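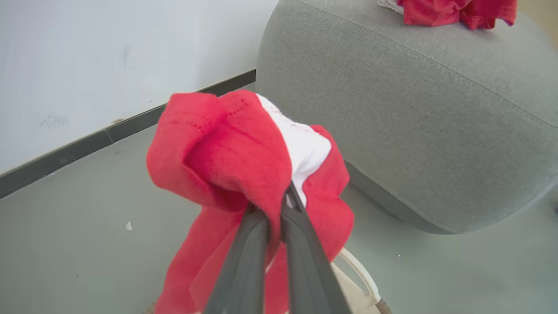
Does the color come off on a dry white cloth, or only when the fabric is damp? Ruseo support wanted to know that before anything else, and to be fair it's a better question than the ones I'd been asking myself.

5 min read
19 comments

Ticket 109: red load leaving pink on white parts
Opened Sep 18, 2019
Status: closed by me

Okay, so the background. I have a pile of red stuff that gets washed together. Some of it is soft jersey with white sewn into it, and one piece is a big fuzzy fleece, more of a pinkish red than the others. For ages this was my easiest load! Everything in, warm, done. Then we got the new washer (a Ruseo, the narrow one, bought at Kimthorpe when they were clearing out the floor models) and the white parts started coming out with a blush on them. It was worst along the seams, where you stare at it and can't decide if it's the thread or the dye.

I wrote in and said the washer was making my clothes bleed. I know how that sounds now.

What I'd already tried before writing:

- Cold instead of warm. A little better, maybe.
- Half the detergent. No change, and the fleece smelled like it hadn't been washed.
- A color catcher sheet. It came out the shade of a strawberry milkshake and I was sort of thrilled, but the white still had pink on it.
- Running the washer empty on hot, then the red load again. No change.

Answer to the dry cloth question: I rubbed an old white handkerchief on every red piece, dry. Nothing. Then damp, and the jersey was fine but the fleece left a clear pink smudge. So that was my first clue, and I could have had it for free weeks earlier.

Update, next evening

I washed the fleece alone and the rest of the reds alone. The jersey things came out clean, white parts and all, and I did a little dance in the laundry room. Then I piled everything in the basket together, same as always, and went off to make dinner and forgot about it until bedtime. When I came back to fold, one of the white stripes had a pink patch exactly where the fleece had been lying on it. Still damp, both of them. I sent that in right away because it seemed important, and also because I was annoyed. 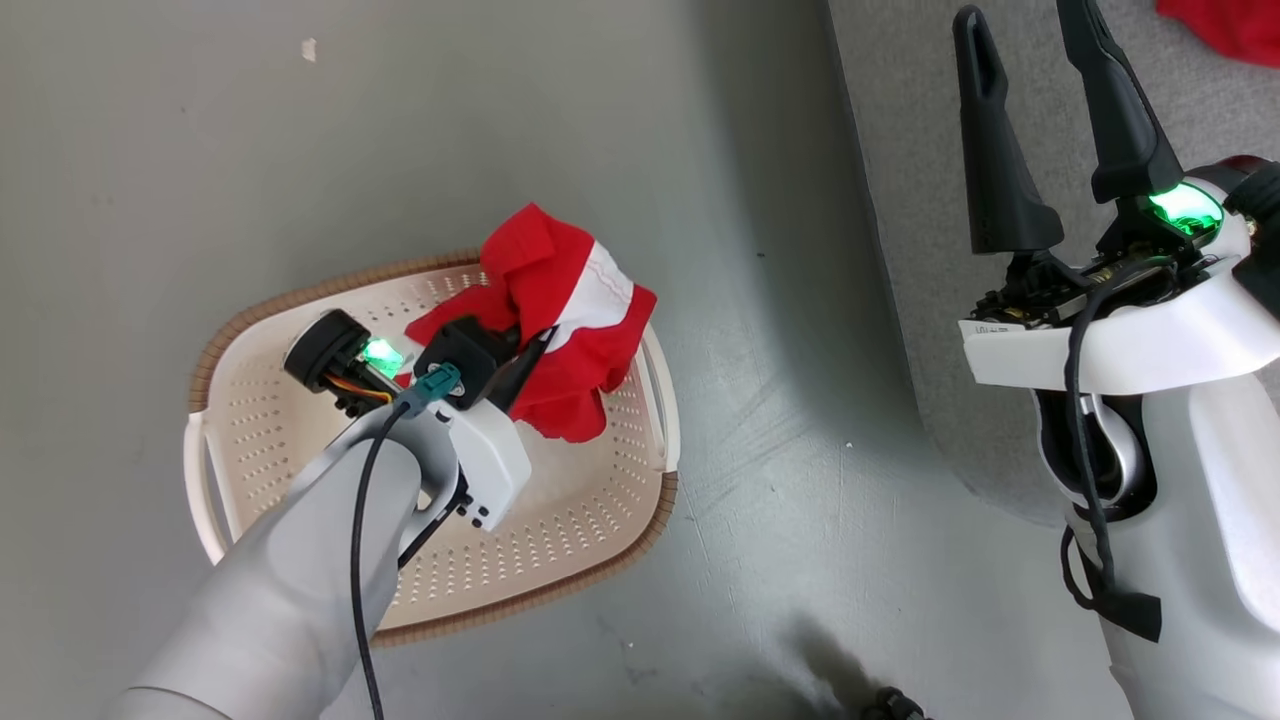 How long does the load usually sit in the basket before it gets hung up or dried? The same support person came back with that inside an hour, and added that holes in a basket help the air along but do nothing for two wet things pressed together in the middle of a heap.

Fair. Usually it sits a while. I carry the basket out by the handles, set it on the floor, and pull things out one at a time onto the gray ottoman (my folding table, basically, it's the right height if you sit on the rug). If the phone rings, everything waits. The old washer spun so hard that the clothes came out nearly dry, so it never mattered. The Ruseo was set to its gentle spin from the store and I'd never touched it. I didn't even know there was a button!

So I went up two spin levels and ran the fleece alone again with my regular Nonorik liquid. Much less water in it. The damp handkerchief test still gave me pink, paler this time.

Support suggested repeating the fleece on its own until the handkerchief stayed white. It took five washes. I kept notes on the back of an envelope:

First: strong pink.
Second: pink, but you had to fold the cloth over to be sure.
Third: same as the second, which was discouraging.
Fourth: barely there.
Fifth: white. I checked the thick parts as well, where it gathers at the hem, because that bunched bit holds water longer than all the rest and I'd missed it the first couple of times.

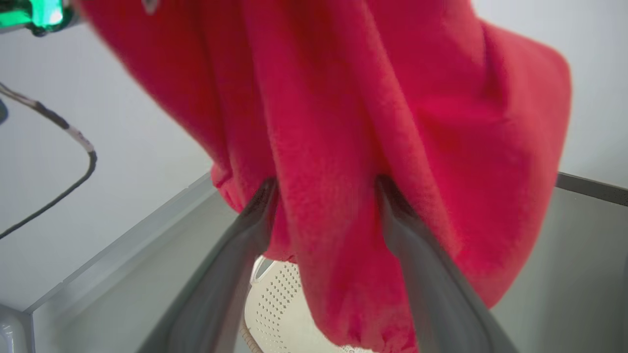 Where things stand now

The fleece still goes in by itself. I could probably put it back in with the others, but I'm not brave enough before October, when the weather turns and it gets worn constantly anyway. The jersey goes in with the other reds, cold, at the higher spin, and comes out of the basket as soon as the machine beeps. A full spin takes about 19 minutes longer than what I had before. I can live with that.

The stripe that got the pink patch: I soaked it overnight in cool water with a scoop of oxygen bleach (check your label first), rinsed it, and washed it alone. Most of the pink lifted. There's a faint spot left if you hold it up to the window.

A couple of things for anyone who finds this by searching. Don't put the stained piece in the dryer before you've soaked it, support was very firm on that. And do the damp cloth test on anything red and fuzzy when you bring it home, on the inside of a cuff or somewhere it won't show.

No part was replaced and no one came out to look at the washer. I asked them to take the word "defective" out of my ticket title and they did.

2 shares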